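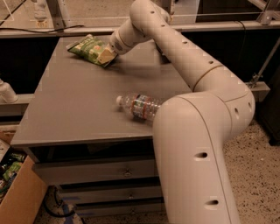
Wodurch unterscheidet sich der Kauf eines Musiktitels vom Abonnement eines Streamingdienstes?

Beim Kauf erwirbt der Kunde ein zeitlich unbegrenztes Nutzungsrecht an einer bestimmten Datei, beim Abonnement dagegen den Zugang zu einem Katalog für die Dauer des Vertrages.

Kapitel 4
Vertriebsformen digitaler Musik

4.1 Einführung

Der Handel mit Musikaufnahmen im Internet stützt sich auf drei Grundformen: den Einzelkauf, das Abonnement und das werbefinanzierte Angebot. In der Praxis treten sie häufig gemischt auf. Das vorliegende Kapitel behandelt ihre vertraglichen Grundlagen, die Preisbildung und die Verteilung der Erlöse an Rechteinhaber. Fragen der Tonqualität und der Dateiformate bleiben Kapitel 5 vorbehalten.

Als durchgehendes Fallbeispiel dient der Anbieter Semska, der Einzeltitel und Monatsabonnements nebeneinander führt. Zum Vergleich wird der Dienst Canlow herangezogen, dessen Katalog ausschließlich im Abonnement zugänglich ist. Die Abrechnung mit kleineren Labels wird am Verlag Walczak erläutert.

4.2 Grundbegriffe

Unter einem Katalog versteht man die Gesamtheit der Aufnahmen, für die ein Anbieter zum jeweiligen Zeitpunkt Lizenzen hält. Der Katalog ist veränderlich - läuft eine Lizenz aus, so entfällt der Zugang auch für bestehende Abonnenten. Bereits gekaufte und gespeicherte Dateien sind davon in der Regel nicht betroffen.

Die Mindestlaufzeit bezeichnet den Zeitraum, in dem eine ordentliche Kündigung ausgeschlossen ist. Eine Abrechnungseinheit umfasst in diesem Buch stets 1000 Abrufe desselben Titels. Abrufe, die vor Ablauf von 36 Sekunden abgebrochen werden, bleiben in den Rechenbeispielen unberücksichtigt.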